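Prosia hand-held set, data card

Status: second release, May

Prosia is a set of 3,000 short recordings of small objects being moved with two hand-held grippers. No robot arm was used in the collection. The person holds one gripper in each hand and works over a white board on the floor, and the pose of each gripper is computed from the printed markers on its cube.

Splits
train: 2,718
test: 282

Each episode is at most 30 seconds long. Episodes where a marker cube was lost for too long are kept, but they have the flag "track_gap". Please filter them before training if your model needs complete poses.

Known limits: all episodes come from one room in Kurkholm, so the background changes very little. Faces are blurred.

Questions go to the Felow issue page.

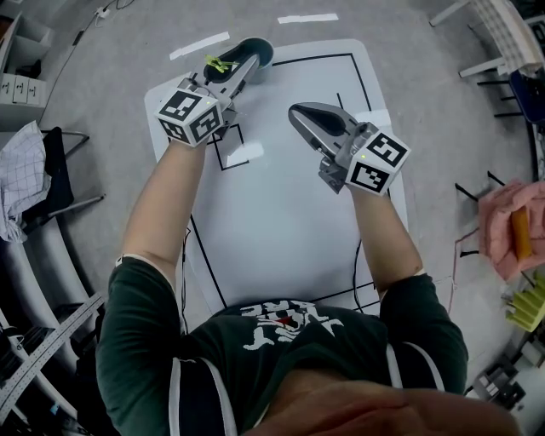 Shahab Dehghan: I trained with the "track_gap" episodes left in and the left gripper drifts at the end of long reaches. Could you add the length of each gap to the metadata?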